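Ticket: Collection database, Filum
Subject: Sabre record shows wrong scabbard and wrong measurements after merge
Opened by: Radomír Vlček, Jillport Arms Collection
Assigned to: Boris Štěpánek, Filum support
Priority: normal
Status: closed

Radomír Vlček, 9:10 am

Good morning. I have a problem with the catalogue record of one cavalry sabre, and I think the same problem exists in other records. I will try to explain it in the right order.

We received in January a group of edged weapons from the Yuen bequest. The group was catalogued before by the museum in Postthorpe, also in Filum, so we did not type the records again. We imported their export file and afterwards merged it with our own short entries from the accession register.

The sabre is a light cavalry pattern, with a three-bar brass guard, a leather grip bound with twisted wire, and a curved blade with one wide fuller. In the Postthorpe file the blade length is given as 770 mm and the overall length is in a separate field. After the merge, our record shows 770 mm as overall length and the blade length is empty. This can not be correct. With such an overall length it would be almost a hanger, and every visitor who knows swords will write to us.

The second matter is the scabbard. The sabre has a steel scabbard with two loose rings. The record now says "wood covered in black leather, brass locket and chape", and this belongs to a smallsword in the same bequest.

I did not change anything yet. Please tell me if I should.

Boris Štěpánek, 9:55 am

Hello Radomír, thanks for leaving it untouched, that makes my job easier. Please don't edit those records for now.

Could you tell me:
which version of the import template you used (it's written in the first row of the file)
whether the scabbards have their own object numbers, or share a number with the weapon and take a suffix
whether you ran the merge with "match on number" or "match on title"

Radomír Vlček, 10:40 am

The template is version 2. I looked also in the help page and I see now that there is version 3, but the Postthorpe colleagues exported with the old one, and I did not know that it matters.

The scabbards share the number with the weapon. The weapon has suffix A and the scabbard has suffix B. At Postthorpe they wrote this with a full stop before the letter. In our register we write it with a stroke, and in the oldest part of the register it is written without anything.

For the merge I used "match on number". I considered the title, but half of the swords have the title "Sword", so it would be a bad idea.

One more observation. The inscriptions came over properly. The sabre has an engraved cartouche on the blade near the hilt, with foliage and a crowned cypher, and the text is complete. The condition notes are also complete, including the remark on pitting towards the point and the small loss of leather at the pommel end of the grip. 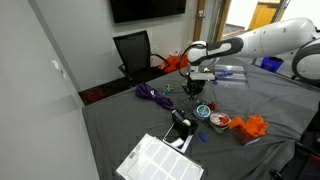 The smallsword has more damage in its data than the sabre. Its own scabbard field is now empty, and the colichemarde blade is described as "curved, single-edged". The hilt is all right. It still says silver, with pierced shell, pas d'âne rings and ovoid pommel, as in the printed list of the bequest. So I believe that only the fields for blade and scabbard moved, and the fields for hilt stayed.

Boris Štěpánek, 11:30 am

That narrows it down nicely. There are two separate faults here.

First one, the measurements. In the old template the columns run blade length, overall length, blade width. In the new one overall length comes first. If you load an old file without choosing the old mapping, the first figure goes into "overall". Your blank blade length means the second column didn't pass validation, most likely there's a unit typed into the cell beside the number. Can you check?

Second one, the scabbards. When the matcher can't read the separator it drops the suffix, and then A and B look like one object. Where two part records are left with no parent, it attaches them to the next free one in the list. Your smallsword sits right after the sabre in the file, so they swapped. Blade descriptions are stored as a part too, the hilt isn't, and that fits what you're seeing.

Radomír Vlček, 11:50 am

Yes, you are right about the unit. In the column for overall length somebody typed "mm" after every number. In the column for blade length there is only the number.

How many records are touched by this? The bequest has 96 objects, but not all of them have a scabbard. The polearms and the two targes certainly not.

Boris Štěpánek, 1:15 pm

Measurements: every record in that import. Scabbards: only those with a suffix. I'd roll back the whole merge and do it again, it's quicker than repairing by hand. Steps:

Go to Admin, Batches, and find the merge. Choose "Revert batch", and leave "keep edits made after merge" ticked.
Open the Postthorpe file in a spreadsheet and strip "mm" from the overall length column. Save as CSV, UTF-8.
In Settings, Numbering, add the full stop and the stroke as accepted separators. Add "none" as well for your oldest entries.
Import again. On the second screen set the mapping to "Template 2 (old)".
Run the merge with "match on number", and tick "preview only" the first time.

Radomír Vlček, 3:20 pm

I did the steps. The revert took a long time, but it finished without an error.

In the preview the sabre is now correct: blade length 770 mm, the overall length in its own place, steel scabbard with two rings. The smallsword has again its hollow-ground blade and its leather scabbard.

There is one warning. A hunting sword has suffixes A, B and C, where C is the small by-knife which fits in a pocket of the scabbard. The preview wants to make C a part of the scabbard and not a part of the sword. In my opinion this is acceptable, but I would like to know if it can be changed afterwards.

Boris Štěpánek, 3:45 pm

It can. Open the by-knife record, choose "Move part", and pick the sword as parent. Nothing is lost when you do that, and the old parent is kept in the history tab. Plenty of collections leave it under the scabbard, so it's up to you.

If the rest of the preview looks right, go ahead and run it properly.

Radomír Vlček, 4:30 pm

The merge is done. I compared the sabre, the smallsword, the hunting sword and both basket-hilted broadswords with the printed list, and all five agree. I moved the by-knife to the sword, because our register has it so.

A small request for the help page: please write on the import screen which order of columns is expected. The colour of the template button is the same for both versions and it is easy to take the wrong one. I will also ask Postthorpe to export with the new template when they send us the firearms.

You can close the ticket. Thank you for the patience.

Boris Štěpánek, 4:40 pm

I've passed on the request about the column order and linked it to this ticket. For the firearms, keep the separators as you have them now and only change the mapping. Closing.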